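Mittwoch, Gericht, und wieder nichts

Kurz vor Mitternacht, ich tippe das jetzt schnell runter, sonst mach ich es nie. Morgen früh um sieben raus.

Also: Ich war am Mittwoch wieder beim Pereyra-Prozess. Dritter Verhandlungstag für mich, der siebte insgesamt. Wer hier neu ist: Pereyra war jahrelang der Mann hinter der Konzertagentur Jitmont, halbe Stadt hat bei ihm Karten gekauft, die andere Hälfte hat für ihn gearbeitet. Angeklagt ist er wegen Betrug und Nötigung in mehreren Fällen. Er bestreitet alles. Mehr kann ich dazu nicht sagen und will ich auch nicht, es gibt noch kein Urteil.

Viertel nach acht war ich da, Schlange schon bis zur Treppe. 50 Plätze für Zuschauer, davon geht die erste Reihe an die Presse. Ich hatte Nummer 43. Glück gehabt. Hinter mir eine Frau mit Thermoskanne und Kissen, die kannte das offenbar schon. Ich hatte natürlich wieder nichts zu trinken dabei und im Saal darf man eh nicht.

Das Gebäude ist von 1803, steht groß über der Tür, und genau so alt ist gefühlt auch die Lüftung. Stickig. Holzbänke. Nach einer Stunde spürt man jeden Wirbel.

Vormittag: Lorena Paredes im Zeugenstand. Sie hat früher das Booking gemacht. Sehr ruhig, sehr genau. Verträge, Anrufe, wer wann was unterschrieben hat. Dann die Sache mit den Vorschüssen, die angeblich an Nenix gingen und nie bei den Bands ankamen. Die Verteidigung hat dreimal dieselbe Frage gestellt, nur immer anders verpackt. Beim dritten Mal hat die Richterin unterbrochen. Man hat gemerkt, wie der halbe Saal aufgeatmet hat.

Was mich wirklich geärgert hat: Die Frage, warum sie denn nicht früher was gesagt habe. Kam natürlich. Kommt immer. Sie hat kurz geschluckt und dann gesagt, sie habe 500 Euro auf dem Konto gehabt und ein Kind in der Kita. Fertig. Mehr kam da nicht, mehr brauchte es für mich auch nicht.
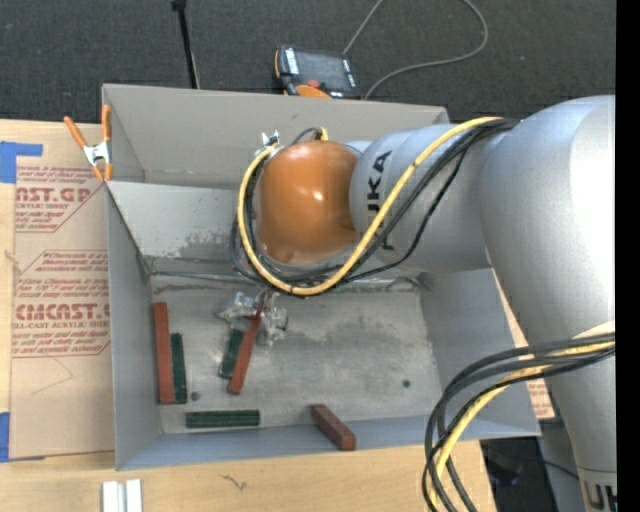
Nach der Mittagspause dann Kwame Ankrah, der Tontechniker. Den hatten ja viele erwartet, weil er damals als erster öffentlich geredet hat, in diesem Interview, das dann wieder verschwunden ist. War weniger spektakulär als gedacht. Er konnte sich an manches nicht mehr erinnern und hat das auch so gesagt. Fand ich eher sympathisch. Die Verteidigung fand es auch sympatisch, aus anderen Gründen.

Es ging lang um einen einzigen Abend. Wer stand im Backstage, wer hatte den Schlüssel zum Büro, war die Tür auf oder zu. Zwanzig Minuten Tür. Der Typ neben mir ist eingenickt. Dann wurde eine Mail verlesen, von Pereyra an die Leute von Gelex, und da war er plötzlich wieder wach. Den Wortlaut lass ich hier weg, meine Notizen sind da lückenhaft und ich will nix falsch zitieren. Der Ton war jedenfalls deutlich.

Pereyra selbst: dunkler Anzug, hat viel geschrieben, wenig geschaut. Einmal gelacht, an einer Stelle wo sonst keiner gelacht hat. Seine Anwältin hat ihm die Hand auf den Arm gelegt.

Draußen dann der übliche Zirkus. Kameras, Mikros, zwei Fans mit Schild. Ja, Fans. Von einem Konzertveranstalter. Auf dem Schild stand was mit "Lasst ihn in Ruhe". Ein paar Meter weiter standen frühere Mitarbeiterinnen und haben einfach nur geraucht, ohne Schild. Sein Sprecher hat eine Erklärung vorgelesen, irgendwas mit Medienhetze und Lebenswerk, und keine Fragen genommen. Abends stand der Text dann überall, teilweise eins zu eins übernommen. Paredes kam in zwei von den Artikeln die ich gelesen hab gar nicht vor. In einem als "Ex-Angestellte". Namen hat sie, steht auf der Liste am Saal.

Ich weiss schon, dass mir nachher wieder jemand in die Kommentare schreibt, ich sei voreingenommen. Kann sein. Ich hab früher selber auf zwei Jitmont-Festivals Bändchen kontrolliert und mein Geld erst nach der vierten Mahnung gesehen. Steht auch so in den alten Beiträgen, hab ich nie versteckt.

Weiter geht es im Dezember, Termin hängt noch nicht aus. Sollen noch zwei Zeugen kommen und jemand von der Buchhaltung. Ob ich frei kriege, keine Ahnung. Falls wer von euch hingeht: früh da sein, Ausweis mit, Handy muss aus, die kontrollieren das wirklich. Und Kissen. Die Frau mit dem Kissen hatte recht.

Tippfehler bitte behalten, ich geh schlafen.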